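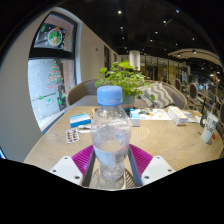 Print this page | E-mail this page

Visit to Utis House, Residents' Rooms and Common Areas
June
By Veronica Hodoroagă, Cusach Foundation

Three members of the Cusach Foundation visited Utis House on a Thursday in June as part of the Foundation's yearly program of visits to short-stay recovery residences. The visiting party consisted of Teodor Dinu, Roxana Chiriac and the author of this report. We were received at 10 a.m. by the director, Oana Dumitrescu, and were joined after lunch by the head of housekeeping, Vasilică Tănase.

Utis House offers rooms to people who have been discharged from the hospital and are not yet ready to manage alone at home. It has 51 rooms on two floors. Stays are generally short, and most residents arrive with one bag and a quantity of medicine they did not have a week earlier. The director asked us to give particular attention to the way personal items are kept and cleared, a subject raised in last year's report.

The Văduva wing

The morning was spent in the Văduva wing, the older part of the building. Each room has a bed, an armchair, a closet and a table. The tables serve for meals, medicine, mail, telephone chargers and anything a visitor brings in, and they fill up quickly. In the rooms we entered, with the permission of the residents, we found drinking water within easy reach and tissues provided. We also found medicine boxes and blister packs lying among cups and papers in several rooms. Residents told us that they prefer to have their tablets in view, and that a drawer is where things are forgotten.

The house does not oblige residents to hand over their medicine. Those who manage their own doses sign a form on arrival and are offered a shallow tray with a raised edge, supplied by Ekel. The tray is large enough for the boxes in current use and a small glass. Ms. Dumitrescu explained that about 200 trays were bought in the winter for this house and its sister residence. Use of the tray is voluntary. One gentleman was keeping his playing cards in his.

Ms. Chiriac, who is a retired pharmacist, discussed with the staff the practice of keeping blister packs inside their original boxes. A pack on its own may have lost the part of the foil that carries the name and the expiration date, and the leaflet tends to go missing with the box. The staff agreed to mention this at the arrival talk.

Clearing and cleaning

Mr. Tănase took us through the daily round. Tables are wiped each morning after breakfast and again before the evening meal. Housekeeping staff remove used disposable cups and ask before taking any bottle that still has water in it. Medicine is not moved by housekeeping at all – if a table cannot be wiped without moving it, the resident or a nurse is asked to do so. Papers are squared up and left where they are. The weekly menu, which is printed in color, is replaced on Mondays, and the old sheet is thrown away only if the resident agrees, as many write on the back.

Charging cables were discussed at some length. The outlets in the Văduva wing are low on the wall, and cables are run from there to the table across the path to the bathroom. The newer wing has outlets at table height. Mr. Dinu asked for the cost of making the same change in the older rooms, and the director undertook to obtain an estimate before the fall.

Common areas

The sitting room on the ground floor is bright and well used. The furniture was replaced last year, and round tables were chosen so that walkers can be brought up to them from any side. The plants are watered by a resident from the second floor whose stay has been extended twice. Coffee is available until 4 p.m. We noted that the trash can nearest the coffee counter is too small and was full by early afternoon.

Points for follow-up

1. Estimate for raised outlets in the Văduva wing.
2. A line on keeping blister packs in their boxes, to be added to the arrival talk.
3. A larger trash can for the sitting room.

The Foundation thanks Ms. Dumitrescu and her staff for their time, and the residents who allowed us into their rooms. Comments on this report may be sent to the Foundation's office.

Print this page | E-mail this page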